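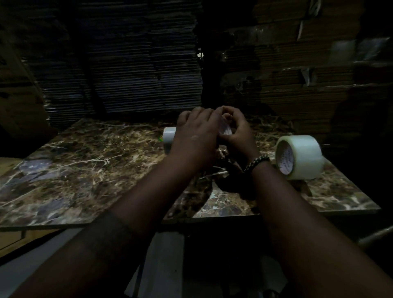
Start with boxes and leave tape for later, came one reply to our first draft, on the grounds that a robot that can't find the end of a roll has no business near the rest of the job. We read it several times and went the other way. Tape is where the hands get interesting!

Venska Tape: first-person recordings of two-handed tape handling

What is in it

Venska Tape is a set of 2612 short clips of people working with clear packing tape, seen from head height, with labels for what each hand is doing and when. It goes with Trellik, our method for learning two-handed skills from human video. You can use the clips without Trellik, and Trellik will run on other clips if they are labelled the same way.

The clips cover finding the free end, lifting it, pulling out a length, tearing or cutting, pressing down, and passing the roll from one hand to the other. We also kept a lot of fiddling, where a person turns the roll back and forth and picks at it. Many sets trim that part out. We think it is the best bit.

Clear tape is awkward in nearly every way a vision model could dislike. It is see-through, it shines, its edge is almost invisible against the layer beneath, and the fingers cover most of it at the moment you would like to look. With a small roll pinched between two sets of fingertips, there may be only a narrow band of it left to see.

Where the clips come from

Recording was done at Skaltcombe and at Valcárcel. Skaltcombe is a working packing room, full of flattened cardboard and patchy light. Valcárcel is brighter and tidier, and gave us most of the slow, careful takes. Everyone recorded was paid for the time, agreed in writing to release, and could ask for any clip to be dropped afterwards. A few did, and those clips are gone from the set.

People were asked to work at their own speed. We gave no script for how to hold the roll, and the range of grips is lovely. Some hold it still in the left hand and work with the right. Others keep both hands moving the whole time, so that "holding hand" and "working hand" swap over every second or two. Our first labelling scheme assumed one of each per clip and had to be thrown away.

Labels

Each hand has its own track. The labels are reach, grip, turn, pick, pull, press, release and rest. A hand can carry two labels at once (grip and turn go together constantly), so please don't treat them as exclusive classes.

There is a separate track called end_seen, marking when the labeller could see the free end of the tape. It is often off. Where the fingers hide the roll, labellers were told to leave it off even if they felt sure where the end must be. We wanted that track to mean sight and nothing else.

Rolls lying on the table are labelled as "spare" when neither hand touches them. Other things on the table, such as scraps and offcuts, are not labelled at all.

How Trellik uses it

Trellik learns from the two hand tracks together. It first learns to guess what one hand will do next given the other, with the picture as extra help. After that we add a small amount of robot data, in which a person steers both arms, and the model learns to turn its guesses into arm movements. The first stage needs no robot at all, which made it cheap to try silly ideas. Several of the silly ones are now in the main branch.

The robot stage used four kinds of roll, all different from the ones in the human clips. We didn't match the tables or the backgrounds either.

What we found

We ran 500 robot trials with the full method. In each, the arms were given a roll and had to lift the free end and pull out a hand's width of tape. The full method managed 70 per cent of them. We were delighted – the same arms trained only on robot data rarely got as far as lifting the end, and mostly turned the roll in hopeful circles.

The biggest gain came from keeping the fiddling in. When we trained on clips trimmed to the clean, successful part, the arms made one confident try and then stopped as if the job were finished. With the fiddling left in, they turn the roll a little, try again, turn it back. It looks remarkably like a person at the kitchen table on the night before a birthday.

Dropping the end_seen track hurt less than we expected. We don't fully understand why, and would love to hear from anyone who looks into it.

Known problems

Patterned tabletops. Veined or mottled surfaces confuse the hand tracker at the wrist, and bracelets and watch straps make it worse. Wrist positions in those clips should be treated as rough.

Left-handed people are too few. Mirroring the clips helps a bit, but printed text comes out backwards and the model seems to notice.

Touch is missing. People plainly find the end with a fingernail as often as with their eyes, and none of that is recorded. This is the gap we most want to fill.

Brown tape, cloth tape and hand-held dispensers are not covered.

Sound was removed from every clip before release. A pity for the research, as the crackle of tape coming off the roll is a very good cue, but there was too much private talk mixed in with it.

Splits

Train, check and test are split by person, so the same hands never turn up in two of them. Please keep it that way if you make your own split. An early version mixed them, and the scores were wonderful and meaningless.

Getting started

Unpack the archive and run the viewer script first, before any training. It plays a clip with both hand tracks underneath, and ten minutes of watching will tell you more than this page can. The label files are plain text, one per clip, with times in seconds from the start of the clip.

Corrections to labels are very welcome – send the clip name, the time and what you think the label should be. We go through them on Tuesday mornings and put fixes in the next release, with a line in the change log for each.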